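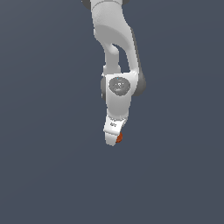
Tuesday, the budget again

Spent the morning on the arm quotation and the afternoon undoing the morning. The render is loaded with the white shell model and the plain grey background. No table, no walls, no bins. I want the reach settled before I draw any furniture round it, as last time the bench was ordered first and everything else had to fit the bench.

The orange-red piece at the lower right of the end block stays in for now. I need something at the tip to judge clearance by, and it shows up well against the white. The cyan dot on the wrist is small but handy for telling which way round the wrist is when I turn the view.

Quotes so far. Plattner want 1,568 for the mounting column and base plate, delivery extra. Drurlow want 827 for a column only, no plate, and we would have to drill our own. I priced the plate separately at 300 cut and drilled, which brings the Drurlow route to 1,127. Difference 441 in our favour, less whatever a morning of my time with the drill press is worth. Azadeh thinks the Plattner column is stiffer. She may be right, but neither firm has sent a deflection figure and I have asked both twice.

Overhead mounting is still my preference. It keeps the bench clear and the cables go straight up. Against it: the ceiling beam has to be surveyed, and Brigitta Kälin says the landlord at Ploltevmont takes weeks to answer anything about the structure. If we go overhead, the column money moves to a gantry and both quotes above are useless. Must decide this before chasing Plattner a third time.

Gripper line in the sheet is 600. That was a guess from March and I have not touched it. Kindarine do a two-finger unit inside that, but their sheet gives the closing force without the stroke it was measured at. Wrote to them at 11.40. If no reply by the end of the week I leave the line at 600 and mark it unconfirmed.

Things missing from the sheet altogether:
Cable carrier and clips.
Emergency stop, second button by the door.
Spare fuses.
Guarding. Azadeh has a drawing from the old cell which might be cut down to suit.
Training day, if the supplier charges for it.

Brigitta wants one total with no ranges. I can give her one, but only with the gripper and the guarding held out as separate lines underneath. She did not object to that on the phone.

Tomorrow: put the column in the model at both heights, check the elbow against the beam, ring the landlord's office myself. Also find out who has the tape measure.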